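The Last Ferry to Baltia

My mother-in-law believes you can't sleep well in a bed you didn't make yourself, so the first thing she did when she moved in with us was strip ours.

This was in January, on a Wednesday, with the heat out on the second floor. I came home from the shop with a bag of oranges and a loaf of rye and found every sheet we owned in a pile at the top of the stairs, and her standing in the middle of it like a woman who has dug a hole and is pretty pleased with it.

"You fold like a man," she said. I didn't fold them. My husband folds them. I let it go!

I should explain about Baltia. It's an island, or it was one, up past Valdovinos where the road gives out and you used to have to wait for the ferry. She was born there, and she lived there 42 years, and then the cannery closed and the school closed and she came down to the mainland with two suitcases and a sewing machine. She talks about it the way other people talk about a first husband. The bread was better. The rain was softer. People knocked.

I had never been. My husband left when he was nine and remembers a dog and a wall. So when she said, over the oranges, that the ferry was stopping for good at the end of the month and she wanted to go over one more time, I looked at him and he looked at his plate, and that's how it came to be me.

We drove up in my car with the window that doesn't close all the way. It's 124 miles to the landing and she talked for all but the last ten. She told me about the priest who kept bees. She told me about a girl from the Mandier side who swam the channel on a bet, and won a goat, and then had to get the goat home. (I asked how. She said, "Slowly.") She told me which of her sisters had been pretty and which one had thought she was. Then the water came into view, gray and flat as a cookie sheet, and she shut her mouth and started buttoning her coat.

The ticket man wanted 55 for the two of us and the car. She told him it was robbery. He said yes ma'am, it was, and he'd be out of work by the first, and did she want the receipt. She took the receipt. She put it in her purse in the little pocket with the zipper, where she keeps her wedding ring now that her knuckles have gotten big.

We stayed at the Flemska, the only place still renting rooms. One lamp, a radiator that knocked, a view of somebody's woodpile. I plugged in my phone and called home and said yes, we got here, no, she's fine, she's asleep already. She wasn't asleep. She was lying in the other bed with her eyes open and her shoes on.
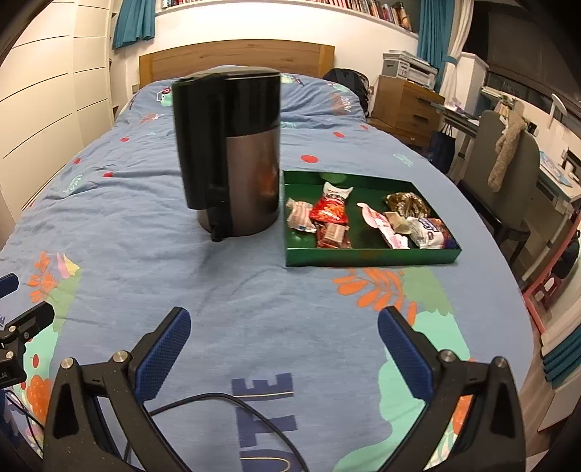
Leaf sprigs and little red dots on light blue.

"This isn't made right," she said when I hung up.

"The bed?"

"Feel it. The corners are just shoved under."

So at ten at night, on an island with one streetlight, we got up and made both beds. She did one side and I did the other. She showed me how you lift the edge and lay it back on itself, like an envelope, and then tuck the tail and let it drop. I had been doing it wrong my whole life, apparently, and so had my mother, and she was nice enough to say only the first part out loud. I got it on the fourth try. She ran her hand down the side, and didn't say anything, and got in with her shoes off.

In the morning we went to see the house.

I'd been dreading it the whole way up. I figured it would be a hole in the ground, or worse, that somebody would have put a hot tub on it. It was just a house. There was a boy's bike lying in the yard and laundry on the line, frozen stiff, a row of pants that could have walked off by themselves. A young woman came out on the step with a baby on her hip and asked if we were lost.

My mother-in-law, who had talked for 114 miles, said, "Is the kitchen floor still cold?"

The young woman looked at her for a second. Then she said, "Lord, it's terrible," and held the door.

We were in there for two hours. I had three cups of coffee and a kind of flat cake with seeds in it. There was a discussion of the chimney that I couldn't follow at all, and another about where the water gets in, with pointing. The baby was handed over and handed back. Nearly 100 years, that house has been standing there, and everybody who ever lived in it has put a rug in the same spot in front of the sink.

When we left, she didn't look back at it, and I didn't ask her anything. She walked down to the car ahead of me, pretty fast for someone with her hips, and stood by the passenger door waiting for me to find my keys.

"She shoves her corners under too," she said. "I saw through the bedroom door."

"Did you tell her?"

"I told her when you were in the bathroom. She's going to practice."

We caught the noon boat. She had an orange in her pocket from home and she peeled it on the deck in that wind, and gave me the bigger half.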